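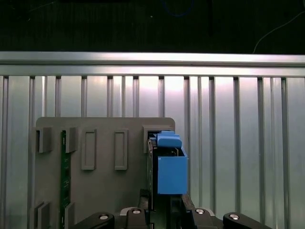
## Turside open day: the teardown room

We got to Turside at ten on Tuesday and went in with the first group. Fadime Dursun led the tour. The teardown room takes in old office desktops, and 400 came through in March. Drives are pulled first, then memory, then the boards.

Most of our time went to a black tower on its side on a slatted aluminum table, side panel off. A gray plastic tray next to it has raised pads and slots. The drive carriers have bright blue plastic tabs, easy to find among the cables. 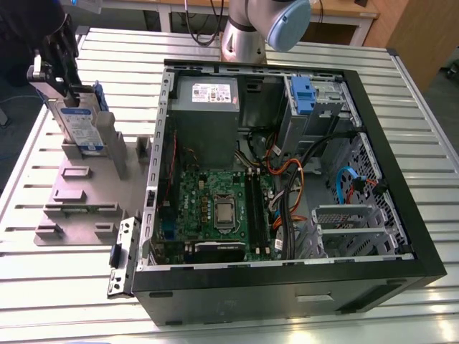 *Open tower and parts tray, teardown room.*

Drives are logged by serial number before they go to the shredder at Nonent. Power supplies that pass a load test are kept — the rest go out as mixed scrap. I asked about labels, and Fadime said a drive with an unreadable one goes in a separate bin and waits for a second check.
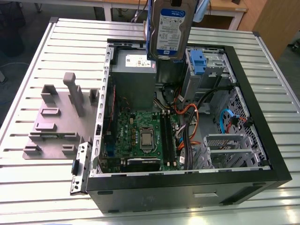 Taner Bayram thought the memory should come out before the drives, as it sells faster and takes less handling. Fadime said they tried that for two weeks and went back to drives first.

Coffee was in the front office. The next open day has no date yet.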